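Second arm for the fan cell: quote seems off

gurngate_mike
Ternden wants 69k for a second arm plus 13k a year for support. Our budget closes in December. Anyone paid this?

zzapata
We did, at 11k for support. I still don't see what it buys.

pressfit_dad
Disagree. Two calls and ours paid for itself.

zzapata
Two calls in a year isn't 11k of anything. Barrientos bills by the visit.

gurngate_mike
Propeller fitting is the job I'd be buying it for.

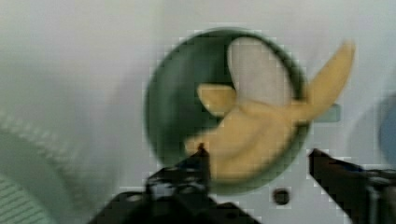
pressfit_dad
Does the 69k include the gripper?

gurngate_mike
Only the arm and controller. Fingers are a separate line, and they haven't priced it yet.

zzapata
Then you don't have a quote. Get that line before you sign.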